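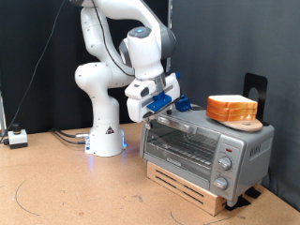
Bramville Help > Home and Workshop > Automation > Kitchen tasks

Browse Ask Unsolved Members Log in

Can an arm do repeat kitchen chores yet, or is it still a demo?

Posted by Nest Pumphrey in October

I run the break room and the small-parts bench for a shop that packs spice blends under the Kalau name. Two chores eat time every morning. One is toasting bread for the early crew, one batch after another in a countertop oven. The other is moving filled jars from a tray to a labeler. Both are dull and both are nearly the same every time.

A salesman from Nuneo tells me a single tabletop arm with a two-finger gripper could do both, with one set of fingers, and that setup takes an afternoon. I have 900 dollars a year in the budget for "small automation," so I would be leasing or sharing, not buying. What I want to know before I call him back:

Can a current arm open a toaster oven with a drop-down door, put bread on the rack, close it, and take the bread out again without someone standing over it? How often does it fail? And is "one set of fingers for everything" true in practice?

I am comfortable with basic wiring and have programmed a CNC router. I have never worked with vision or force sensing.

Eifion Owen
Accepted reply

Take the oven first. The door is harder than the bread. A drop-down door swings on a hinge, so the handle travels along an arc, and a stiff arm that pulls in a straight line will either slip off or drag the oven forward. You need one of two things: a path taught along the arc, or an arm with enough force control to give a little while it pulls. If you teach the path, the oven has to be in the same place every time, to within 2 millimeters or so. Fasten it down. Set it at a height where the wrist can reach the handle without folding up on itself. A plain wooden block under the oven is fine for that.

Bread is soft and varies from slice to slice. A gripper that closes to a fixed width will crush one slice and drop the next. Close to a force limit, keep it low, and pick from a stack only if you have some way to tell how high the stack is. Toasted bread is easier because it is stiff, but by then the fingers are going into a hot box. Check the temperature rating of the fingertips before anything else. Many soft tips are not meant for it.

As for failure rate, I logged a door-and-rack task on a rented arm at the Lloyd workshop. In 100 full cycles with the oven bolted down, the door step was good nearly every time. Most of the misses came from placing the slice on the rack, where a corner would catch on a wire. The arm did not notice. It closed the door on the bread and reported success. That is the part you would be standing there for. Unless you add a check after each step, plan on a person within earshot.

On the fingers, I would not believe the afternoon estimate or the one-set-for-all claim. Fingertips are consumables and they are chosen for the part. Wide, rounded pads, such as an orange one on a pale backing plate facing a second pad across the gap, suit some objects and get in the way on others. A jar is a good match for a wide pad. An oven handle wants something narrow enough to get behind it. You can compromise on one shape, but expect both jobs to run slower. 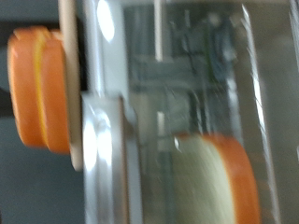
Cycle time is the other number to get in writing. A person toasting bread spends a few seconds at the oven and walks off. An arm moving at a speed that is safe near people takes much longer for the same door, and if you run it faster you will need guarding and a proper risk assessment. Speed also costs you information. With a small camera out by the gripper, a quick move gives you what you see here, the near pad smeared and glare on the metal, and software trying to find a slice edge has little to work with. Stop, let the arm settle, take the picture, then move. Add that pause to the quote.

My answer in short: jars, yes, now, with a tray that holds them at fixed positions. Oven, possible, but not unattended.

T. from packing

We had one for jars. 3,000 moves before the pads needed changing, then they started slipping. Keep spares. Never tried an oven. I'd just buy a conveyor toaster.

Nest Pumphrey

Thank you both. The point about the arm reporting success settles the oven for me, at least this year. I will ask Nuneo for a quote on the jar tray only, with cycle time and spare pads listed as separate lines. Eifion, did the Lloyd arm need its own circuit, or did you run it from a bench outlet?

Eifion Owen

Bench outlet. Keep the oven off that circuit if you ever do try it. Also mount the stop button where you can reach it from the jar side — ours was behind the arm for the first week and had to be moved.

Related items

Fixed tray or vision for picking jars
Force limit settings for soft food
How to anchor a countertop oven to a bench
Labeler jams when jars arrive tilted
Leasing terms for a tabletop arm
Replacing worn gripper pads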